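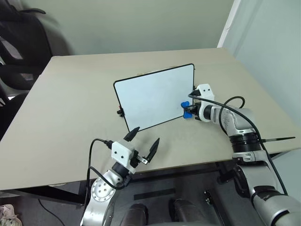
Clip keeps twisting when I teach by remote control, fine when I move the arms by hand

Posted in Teaching and Demonstrations, 10/3/19

Zanele Mathebula

Two-arm setup, teaching a task that any six-year-old would finish before I got the logging software open. A small whiteboard stands on the table. One arm takes a blue clip, puts it on the side edge of the board, lets go, backs off. The other arm is there to steady the board if it wants to walk. That's the whole task. I picked it as a warm-up. I'm now in my second week of warming up.

I've been teaching it two ways. In the first I hold the arm by the wrist and push it through the motion with the motors slack, then replay. In the second I sit across the room with a pair of leader arms and drive it by remote, watching the head view on a monitor.

By hand it goes on nicely nearly every time. By remote, the clip gets to the edge of the board, touches, and rolls in the fingers, so it goes on crooked or doesn't go on at all and I push the board across the table like a very slow snowplow. I've recorded 202 remote demos and I would be embarrassed to show most of them to a relative.
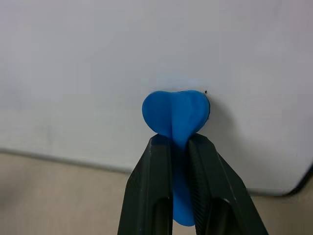
Wrist view, clip in the fingers with a white surface behind it.

Things I have already tried: slowing the leader arms down, squeezing harder, squeezing softer, swapping to a different clip from the same pack, tea. The Wondow manual has one paragraph on grasping and it says to "ensure a secure grasp," so thanks for that.

Is it my driving, or is there something about remote demos I should be setting up differently? And if the hand-guided ones are better, can I just use those and forget the leader arms exist? I'd like to keep the wrist cameras in the training data either way.

Tracey Hebden

It's your driving, but in a forgivable way.

When you guide the arm by hand you feel the clip touch the board. You don't notice yourself feeling it, but your wrist gives a little, the arm gives with it, and everything lines up. Sitting across the room you get none of that unless your leader arms push back, and from your description I'd bet they don't. So you keep driving forward after contact, the board edge stays put for a moment, and the only thing in the whole chain that can move is the clip. So it rolls.

What worked for us on the bench at Seminley (door seals, but the same misery):

Drive off the wrist view for the last bit. The head view is good for getting across the table and hopeless for telling whether you've touched. Put the wrist picture on the big monitor and shrink the other one. It feels like parking a car through the mail slot for the first hour or so and then it stops feeling like anything.

Grip lower on the clip, or higher, but pick a spot and pick it every time. If half your demos hold it by the tail and half hold it up by the wide end, the policy will learn to hold it somewhere in between, where nobody has ever held a clip.

Stop before contact. A real pause, long enough to see that the clip is square to the edge. Then go in slowly in one straight push. Your demos will look boring. Good.

Release all the way before you move off. I lost most of an afternoon to an operator who opened the fingers a crack and then yanked, and the robot copied him faithfully, as they do.

On using only the hand-guided ones: look at what the cameras saw while you were guiding. If you're standing there with your hand around the wrist, your sleeve is in the head view for the whole recording. The robot may come to believe that your sleeve is part of the job. You can get around it by recording the joint positions while you guide, then stepping out of the way and replaying with the cameras running, with the board and clip put back where they were. It's slow, and putting things back exactly is its own hobby, but the data is clean.

I would also throw out the bad remote demos. I know how long they took. Keep any where it went crooked and you visibly backed up and fixed it, as those are useful. The snowplow ones should go.

Liam Hollis

just get more data. we had 2,000 demos of a drawer task and it sorted itself out

Tia Horrocks

I don't agree with Liam, having once collected a very large pile of demos that taught an arm to miss a peg with tremendous confidence.

Agree with nearly everything Tracey said. Two additions.

Check the finger pads. If the ridges have picked up dust or tabletop grime they stop gripping soft stuff, and a squashy clip will pivot on them however hard you squeeze. We wipe ours at the start of every session and write it on the sheet, or it doesn't get done.

And use the second arm. If its job is to steady the board, have it steady the board before the clip arrives, in every demo, and leave it there until the clip arm is clear. If you only bring it in when things are already sliding, you're teaching it to be late. Driving both at once is a pain with one operator. Javiera Farías on the Plevora boards wrote up a way of parking one leader arm with a foot switch while you drive the other, and I've been using it ever since. Search for "foot switch" over there, it's a long thread and the first page is people arguing about pedals.

I'd start again with 18 careful ones, train on those, and see what it does wrong before recording any more.

Zanele Mathebula

Wiped the pads. The cloth came away a color I don't want to discuss. Rolling is less bad already, though I still managed two snowplows before lunch.

Big monitor is now on the wrist view. Tracey, the mail slot thing is accurate. I'm deleting the worst of the old batch tonight and starting the 18 tomorrow, board held first. Will look for the pedal thread.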